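I finally made it to the August open day at Boltadden, and I'm still grinning! Kirstin Buchanan was running the arm table when I walked in, and the job was one any toddler would understand: ping-pong balls, a plastic tub, go. I planned on ten minutes and stayed most of the afternoon.
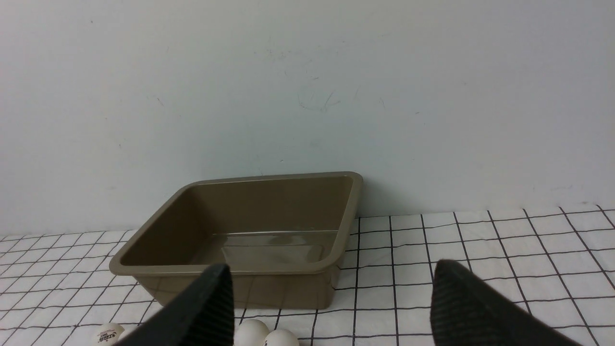

Gripper open, tub still empty.

I love how ribbed those fingers are up close. Kirstin let me ask every dumb question I had — why ping-pong balls (cheap, and they roll away if you're sloppy), why the grid, how long it takes to set up. She said they'd logged 622 tries since spring, and she talked about the bad ones with real affection.
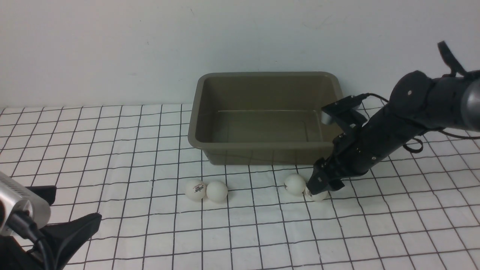
Kenneth Dalgleish, who wrote most of the control code, let me pick which ball it should go for next. Me! There were almost 80 people through the door by three, and he was still happy to explain it all over again to a kid in a dinosaur shirt. I've already asked about the next one.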